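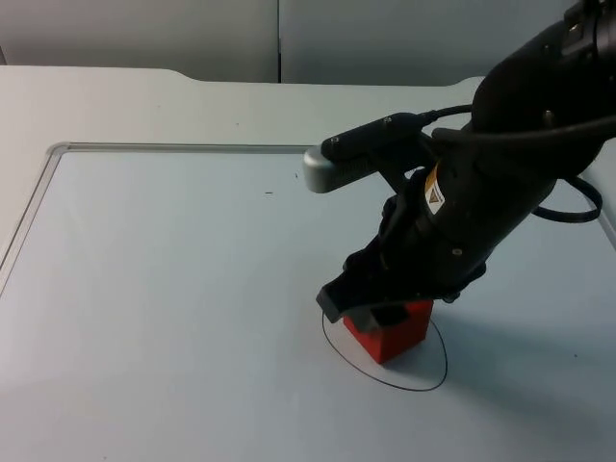
Item 834: Determination of the Registrar

12 shares 3 comments

1. The Sellach Office of Unclaimed Articles received Item 834 in February. The item was entered in the register as "block, red, one" and placed on the white table in the examination room, in accordance with the usual procedure. The register for that year closed at 900 items. Of these, only Item 834 attracted more than one claim.

2. The Registrar, Akosua Osei, heard both claimants on the same afternoon. Each was asked to describe the article before viewing it. Each described a red block with crisp edges, much the same in height as in width, and neither could offer any mark by which it might be told from another.

3. The first claimant, Mr. Kwabena Sarpong of Zapata Street, stated that the block was the last of a set given to him by his grandmother. The remainder had been dispersed over a number of years among cousins, a school fete and a flooded garage. He had carried the red one in his coat through two changes of address and had placed it on the window sill of every kitchen in which he had lived. He did not know when it had left the coat.

4. The second claimant, Ms. Nana Fiadzo, stated that the block had belonged to her son, who was now grown and living at Runitz. As a small boy he had declined to sleep unless it was put beneath his pillow, where it could not have been comfortable. She had kept it in the glove box of the car after he moved away. When the car was sold she had emptied the glove box onto the front counter of the dealership, and she believed that she had gathered up everything but the block.

5. The Registrar asked Ms. Fiadzo what use she would make of the article if it were released to her. She replied that she would put it in the glove box of the new car. The Registrar put the same question to Mr. Sarpong. He replied that his present kitchen had a very good sill.

6. The clerk, Mr. Fiifi Aryee, drew attention to Rule 4, under which an article claimed by two persons on equal evidence is to be retained by the Office and, in time, disposed of. The Registrar noted the rule. She noted also that the Office had disposed of a great many umbrellas under it, and that she had never had cause to regret an umbrella.

7. The claimants were then brought to the white table to view the block. Mr. Sarpong looked at it for some time and said that the colour was right. Ms. Fiadzo said that she had remembered it as larger. Mr. Sarpong said that he had too -- he had supposed it was the room.

8. The hearing was adjourned for tea. The record does not extend to the conversation that took place in the corridor, except that Mr. Aryee, returning with the cups, found the claimants seated together and discussing the road to Runitz, which Mr. Sarpong had not driven since the bridge was rebuilt.

9. On resumption, Ms. Fiadzo asked leave to withdraw her claim. Mr. Sarpong asked leave to withdraw his. The Registrar advised that the Office could accept one withdrawal or the other, but that if both were received the article would fall to be disposed of, and she invited the parties to consider their position.

10. A joint claim was lodged shortly before closing. There being no form for the purpose, Mr. Aryee amended one intended for married couples and initialled the amendment.

11. Item 834 is released. It is to spend the winter on the sill and the summer in the glove box. The parties have undertaken to settle the remaining months between themselves, and the Office has not asked to be informed.

Share this story 41 likes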